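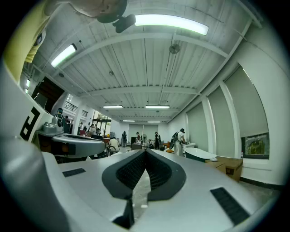 Search posts
Search
Clear

Oratile Baloyi
Mestmont race thread. 128 laps tonight, stages end on laps 31 and 80. I'll post when there's something to post.

Buthelezi qualified 11th in the Cemdale car. He was eighth in practice, so the team wanted more than that. He said he missed the bottom in turn three on his second lap.

Green flag. Outside line got going better. Buthelezi lost two spots and is running 13th.

Lap 9. He's told the crew the car is tight in the center and fine on exit. Lap times are falling off less than the cars in front of him.

Lap 17, first caution. Spin off turn two, no contact with the wall. Most of the leaders stayed out. Buthelezi stayed out too.

End of Stage 1. Asby wins it. Buthelezi is 10th and picks up one point.

Pit stop: four tires, fuel, air pressure change on the right rear. Slow on the left side. He came in 10th and lines up 14th.

Lap 46. Back up to 12th. He says the change helped and he can run the bottom now if he has it to himself. In traffic it still pushes.

For those asking, the Asby car is on the same tires as everybody else. Same set count too. They just have a better car on long runs.

Lap 63. Long green run. Buthelezi got by two cars in four laps and is 10th again.

End of Stage 2. Asby again. Buthelezi finished the stage ninth, two more points.

Second stop was much better. Four tires and fuel, no adjustments. In ninth, out seventh.

Lap 97. Restart got messy in turn one. He went to the middle, had to lift and dropped to ninth. Some right front fender damage, no tire rub so far.

Lap 109. Crew chief asked if he wanted to come in and have the fender looked at. He said no.

Lap 121. Up to eighth. Seventh is a second and a half ahead.

Checkered flag. Asby wins, Buthelezi eighth. That's his best finish at Mestmont. He was 19th here in February.

Points: Buthelezi stays 11th, but the gap to 10th is down to six.

Next one is a road course. I'll do a thread for that too.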